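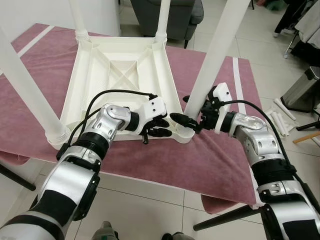
**PART TWO: SEATING AND ROOM SETUP**

Notes for the Skarkeck library talk, 5th August. Slides 8 to 14. Keep this part under 19 minutes.

Slide 8. Start with the room. The reading hall holds 313 people standing and far fewer seated. Ask who has set up a hall before. Wait for hands.

Slide 9. Molded plastic chairs. Mention the ribs under the seat, which let the maker use less plastic and still get a stiff seat. Before buying secondhand, turn one over and look for cracks where the legs meet the seat. Don't spend long on this.

Slide 10. Row spacing. Give the local rule first, then what we do at Oltus. We leave more than the rule asks for at the ends, where people park strollers and walkers. Show the floor plan. The blue lines are aisles.

Slide 11. Sound. A full hall soaks up more sound than an empty one, so the sound check always misleads you a little. Set the level low and raise it once people are in.

(Drink water. The next slide takes a second to load.)

Slide 12. The Damgaard season. Total attendance was 3,208. Two evenings ran out of seats and one had hardly anyone. Explain the clash with the school concert. Somebody will ask about ticket prices; say it's coming on slide 14.

Slide 13. Storage. Stacks of up to 3 rows deep in the back closet, tallest against the wall. Label the closet door. Leave the fuse box clear.

Slide 14. Costs. Read the two totals out loud, they're too small to see from the back. Admission at Damgaard was free for members, and the door price covered cleaning. Skip the Trakenus comparison if we're running late.

Questions, then hand out the floor plan sheets. Spare copies are in the green folder.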